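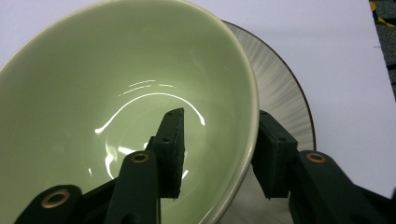 Lumturie Petek

Handheld Data Collection, Unit 2: Review of the Gultow Gripper Kit

Read before the Saturday lab. The unit covers one product, the Gultow hand-held gripper, and the question of whether it is good enough to collect training data for a tabletop arm. The same method of review can be used on any kit of this type. Bring your own notes from Unit 1 on camera models; they are needed in section 4.

1. What is under review

The Gultow is sold by Dumitrescu as a kit. It contains a handle with a trigger, a pair of linked fingers with flat pads, a camera mount, a calibration board and a license for Bellow, the recording software. The camera is bought separately. An optional wrist strap was not tested.

The operator holds the handle, squeezes the trigger to close the fingers, and does the task by hand. The camera rides on the tool and records what a camera on a robot wrist would record. Finger width is read from the video. Tool pose is estimated afterward from the video and the inertial data. No robot is present during collection.

Values from the data sheet, checked in our lab at Brerkent:

Maximum opening between pads: 80 mm
Mass with camera: 709 g
Pad shape: flat, rectangular
Finger joints: linked segments with brass rings at the pivots
Width sensing: from video only

The mass matters more than students expect. It is carried at the end of a bent arm, and the wrist gets tired before the battery runs out. Tired operators take shortcuts: they stop opening the fingers fully between grasps, and they start to rotate the forearm where they should be moving the elbow. Both habits show up in the data. Plan rests and log them.

2. The tabletop task

The review task is table clearing with ordinary dishes: a glazed bowl, plates, a tray. The target is to pick up a dish, place it at a marked position and let go without sliding it. The surface is white, and so are some of the dishes. We kept it that way on purpose, as most published demos use a dark mat and this hides the problem described in section 4.

A bowl larger than the finger opening can't be grasped across its body. The practical grasp is on the rim, with one pad inside the bowl and the other outside the wall. The approach has three requirements.

a) The finger plane must cross the rim at close to a right angle. If it doesn't, the pads touch at their corners and the bowl turns in the grip when lifted.

b) The inner pad must stop short of the curved wall. Flat pads on a curved wall make contact along a line or at a point. Going deeper does not add contact area; it only pushes the pad edge into the glaze.

c) The outer finger needs free space. When a plate leans or rests behind the bowl, the outer pad may touch the plate before the fingers close. The operator feels this through the handle and corrects for it without thinking. The recording has no force channel, so the correction appears as motion with no cause.

Point (c) is the main weakness of the whole method, and it applies to every product in this class. Write it down. It will come back in the exercise set.

3. Mechanical findings

Trigger travel is long and even. Closing force is set by the hand, and there is no stop between fully open and fully closed. For thin rims this is good. For soft objects it is a risk, and the manual should say so.

The linkage keeps the pads close to parallel over most of the travel. Near full opening there is a small toe-out, which we measured with feeler stock against a square. It is repeatable. It can be put in the robot model as a fixed table, and we suggest doing so if the target arm has a true parallel jaw.

Side play at the pad tips was low on a new unit and higher after a month of class use. The pivot screws can be retightened with the supplied key. Do this before each session and record it in the unit log. Do not use thread lock; it gets into the joints.

Pad surface is matte and has good grip on dry glaze. On a damp dish it slips. Dumitrescu sells a ribbed pad as a spare part, but the ribs change the way the pads look to the camera, and data from the two pad types should not be mixed under one label.

Eleni Zupan's group tried wrapping the standard pads in friction tape. Grip improved. The width estimate got worse, as the tape covered the pad edges used by the tracker, and the recordings were dropped.

4. Image findings

The lens is wide and sits close to the fingers. In a typical grasp the linkages take up a good part of the lower view, and the bowl takes up much of the rest. Three effects need attention.

Glare. Glazed ceramic gives bright curved streaks under overhead light. They move across the surface when the tool moves, and they do not move the way a painted mark would. Pose tracking that picks features on the streaks will drift. Bellow has a mask for the fingers and none for glare. Dim or spread the light where you can.

Low texture. A white table has few features to track. The tracker depends on whatever lies past the table edge: furniture, cables, floor. If the operator leans in and the dish fills the view, the tracker loses those too. We had the most lost segments at the moment of grasp, which is the part of the recording with the most value.

Pads near the view border. With the fingers wide open, part of a pad can leave the view. Width is then estimated from the other finger alone, and the software assumes that the fingers move as mirror images. The assumption holds for a tight linkage. It fails on a worn one. See section 3 on play.

For flat dishes the rim grasp changes. A tray with a low raised edge has to be approached from the side or from a corner, with the tool tilted so one pad can get to the underside. If the tray lies flat in the middle of the table this is hard to do at all. The usual answer is to slide it until a corner hangs over the edge, then grasp there. Decide before recording whether sliding is allowed, since a policy trained on mixed methods will hesitate between them. Printed lettering on the tray floor helps the tracker and is worth keeping in view during the approach. It may also teach the policy to look for the lettering, so at least one plain tray should be in the set.
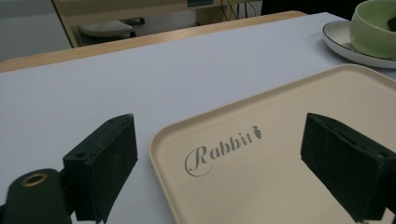 Živko Shehu objected to the last point when the draft was passed around. In his view a single plain tray makes no difference, and a policy will lock on to the lettering anyway unless the print varies from tray to tray. He would collect with many patterns or with none. He also thinks that sliding should be banned in a first data set, and that students should be made to fail on the flat grasp before they are shown the edge method.

The first remark is accepted, and the exercise below has been changed to match. On the second we keep the present rule: sliding is allowed if it is declared in the task sheet.

5. Software

Bellow records, checks and exports. The recording screen is plain and can be run with one hand. The check step flags dropped frames and lost tracking, and marks each segment as pass, review or fail. The limits behind those marks are not given in the manual. Cornel Iordache wrote to support and was told that they depend on the camera model. Treat "review" as "fail" for graded work.

Export is to a common episode format with one file per demonstration. The time stamps are those of the camera. If you add a second sensor, you must line up the clocks yourself; a sharp tap of the closed fingers on the table at the start of each take is enough for this course.

Calibration takes the printed board and a slow sweep of the tool. Repeat it whenever the camera has been removed from the mount, even if it was put back in the same place. The mount has no locating pin. We consider this the worst fault in the kit and the easiest one for the maker to fix.

6. Verdict

Suitable for course work and for first data sets on rigid objects with rims, handles or sides within the finger opening. Usable with care on glazed and white dishes. Not suited to tasks where contact force decides the result, such as pressing, wiping or separating stacked plates. The price is fair if a camera is already on hand.

Points to raise with any supplier before buying a similar kit: play at the pads after a month of use, method of width sensing, how the camera is located in its mount, and whether check limits are published.

7. Exercises

7.1 Record a rim grasp on the bowl with a plate behind it, and again with the plate removed. Plot tool path and finger width for both. Mark where the outer pad could have met the plate. State which parts of the path you can't explain from the video alone.

7.2 Using the toe-out table from the lab server, correct the finger width in your recordings. Report the change at full opening and at contact.

7.3 Record tray placements with printed trays of differing patterns and with a plain tray. Compare the share of segments that Bellow passes. Do not compare policies; there will not be time to train one.

7.4 Write half a page on whether the mirror assumption in section 4 can be tested without opening the tool. Azra Vasić has the worn unit and will lend it out for this exercise against a signature.

Reports go in the Unit 2 folder as plain text with plots attached. Recordings stay on the lab drive. Retighten the pivots before you put the tool back in its case.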